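Food Packaging and Labeling, Unit 5
Handout: The front panel

Shoppers decide fast, so the front panel carries the product name and a serving picture. Net weight goes in the lower 30 percent of the panel. Our Flostberg samples are 200 g. 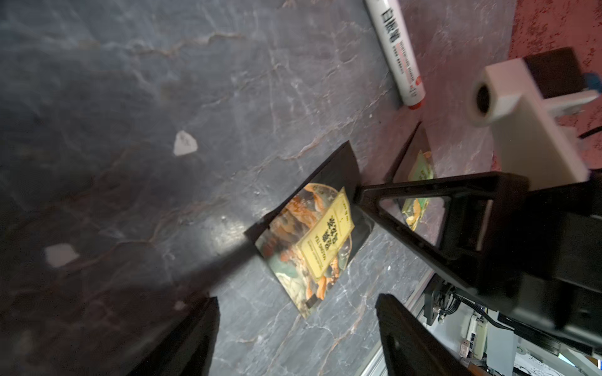

Serving pictures sell the finished meal and may include items the pack does not contain. Check them against the ingredient list. Green leaves and a pale round plate, as on this pouch, are typical props. Read page 151 before lab.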